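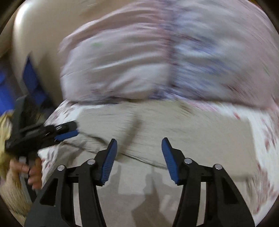

Can a publisher still sell a book while a judge decides whether it breaks a contract?

Unless the judge has signed an order, the books can ship. Cleiton Holanda learned this in January, when Drorora, the software firm he used to work for, sued over his memoir and asked for a temporary halt. By then 1,056 copies had left the Gongate warehouse.

"They wanted those back," he says. "I told my lawyer they were welcome to buy them at full price."

The firm points to a secrecy clause he signed on his first day. Holanda remembers the day, less so the clause - it was on page 300. "I was mostly looking for the part about parking," he says.

The hearing has been moved twice. He has started a second book, and his lawyer has asked him to stop telling people that.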